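Pavow bench notes, open day at Jandedville
README for the wrist camera stills

Last changed Monday, August 18, 2025

I put this folder together after the open day at the Arkau workshop in Jandedville, mostly so that the people who asked me for it at the tea urn would stop having to chase me. It holds a small set of stills from the camera on the wrist of the Pavow arm, plus my notes on what I was told and what I made of it. I am a keen visitor and not a roboticist (I mend sewing machines for a living), so if you want joint angles and the proper theory you'll have to badger Zulkifli Halim, who ran the bench and was very patient with all of us.

What was being shown

The bench task is called "chargers". There's a counter with a power strip on it and a lot of plugs, cables and charger bricks, and the arm is driven through the job of picking things up, putting them in and taking them out, and moving leads about. Abdul-Rahman Agbenyega did most of the driving in the morning session. He does it with a pair of handles, standing to one side, and the arm copies him. Every go is saved, with the pictures and the movements together, and later on a program is trained to do the same job without him.

I had imagined cables would be the easy bit. Wrong! Zulkifli says a plug is a lovely thing to hold, stiff and the same shape every time, and the lead hanging off it is the part that ruins your afternoon. You pull one end and the other end decides to come too.
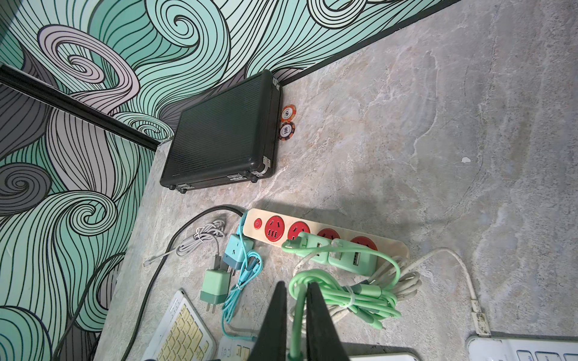

Light-green cable in the fingers, power strip behind.

That one is my favourite of the lot and I've used it as the cover. The fingers are thinner than I expected from the talk, and they taper, so they can get hold of one lead when there's a white one bundled up with it. I asked whether they had any feeling in the tips and was told no, not on this arm, it's all done from the cameras and from how hard the motor is working. I still find that hard to believe when I watch it go.

How the folder is laid out

stills/ has the pictures, as they came off the wrist camera
notes/ has my scribbles, typed up
talk/ has the handout from the April talk, which Zulkifli let me copy in
old/ is stuff I haven't sorted, please ignore it

The stills are not numbered in the order they were taken. I renamed them before I'd thought about it and then couldn't put it right, sorry. If the order matters to you, don't use this set. The full recordings stay with Arkau and I haven't got them, so asking me won't help.

About the colours

Quite a few of us asked about the busy wallpaper and the marble pattern. Zulkifli's answer was that homes look like that. A program that has only ever seen plugs on a plain white sheet gets into a muddle the first time it meets a kitchen, so they change the surroundings as often as they can bear to. Mint-green chargers near mint-green paper is a rotten combination for a camera, and he seemed very pleased with it.

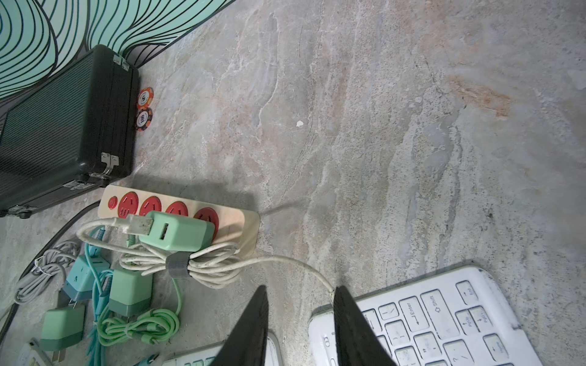 Wall chargers and their cables on the left, keyboard with the End and Home keys on the right.

I like how much is going on in it. If you are using the set for labelling practice, as the evening class at Sarpong is planning to, please agree beforehand what you call things. We had a go at it over lunch and between us we had "brick", "adapter", "plug" and "wall wart" for the same object. I've used "charger" in my notes for anything with prongs and a body, and "lead" or "cable" as the mood took me, so don't copy me.

The poker chips turn up in some of the stills too. In one of them you can read a 5 and a 100. I have labelled them "chip" and left it there.

Having a go

After the break visitors were allowed on the handles, with Abdul-Rahman standing at your elbow. You got 3 tries each. My first was dreadful, I closed the fingers on thin air. On the second I got hold of a lead and was so delighted that I let go of it. The third was all right! What I hadn't bargained for is how odd it is to watch from the wrist — the view swings about when your hand does, and the fingers always sit at the bottom of the picture, so it's the counter that seems to move. It took me almost 7 minutes to stop leaning sideways.

None of the visitors' tries are in this folder.
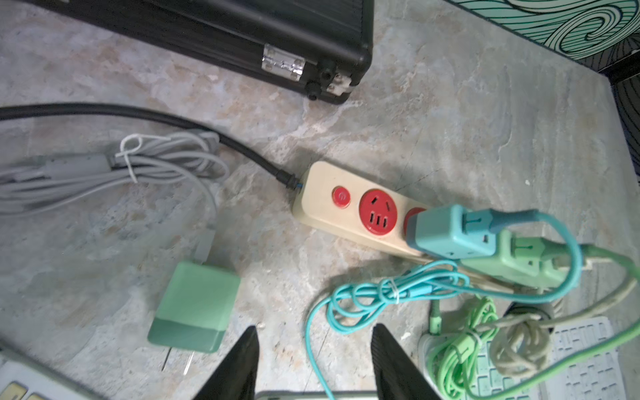

Teal and pale green plugs in the strip, with an empty socket nearer the red button.

I keep going back to this one for the cables. There's a tie on the teal coil and another on the grey one, and if you're labelling, you'll have to decide if a tie is part of the cable or a thing by itself. I went with part of the cable and have regretted it since. The coils lying on the keyboard are harder again, and I'd leave those until last.

Known problems

My notes from the afternoon are thin, my pen gave up.
I've spelt Jandedville two ways in notes/, both mean the same place.
Some objects run off the side of the picture. I labelled them if I could tell what they were and skipped them if I couldn't.
The handout in talk/ is for the older arm, so the drawing of the hand doesn't match.

Using it

Fine for classes, clubs and your own tinkering. Please say it came from the Arkau open day and keep this file with the pictures. If you want to put them in anything you're selling, write to Zulkifli first. Corrections to my notes are welcome, and if anybody wrote down the name of the glue they use on the finger pads, I'd love to have it.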